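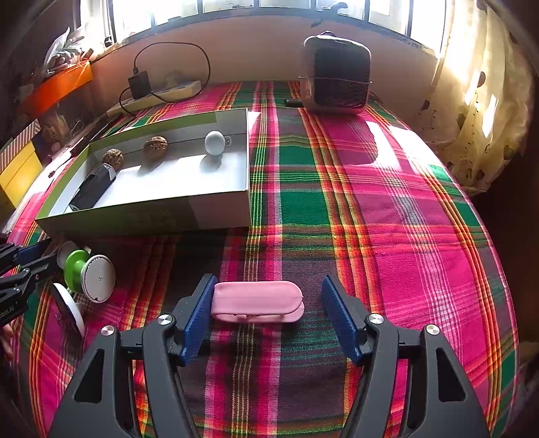

Hand-held gripper over the pink case, plaid blanket underneath.

Hi all,

Karlijn Van Damme wrote:

> Does the gain from changing backgrounds hold up once you fix the number of demos? In the Seston runs we added homes and demos together, so I can't tell which one helped.

I reran it with the total fixed at 3,000 demos. One policy was trained on 8 homes, the other on 100, with the same hand-held grippers and the same training settings. Each was then tested on 400 grasps in homes that were in neither set.

The 100-home policy did clearly better on soft and rounded items like pouches and cases. On boxes the two were close. So the homes matter on their own – at least for this kind of object.

Most of the failures left in the 8-home policy are on patterned cloth. It closes the fingers early, or goes for a stripe next to the object. Strong sunlight makes it worse, but I haven't split that out yet. Benedek thinks cropping closer to the finger pads would fix part of it. I tried that once on the old Fisley data and saw roughly no change, so I'd want a proper run before we say anything.

Logs and the split lists are in the Dantas folder. Attila, could you check that no test home ended up in training?

Arne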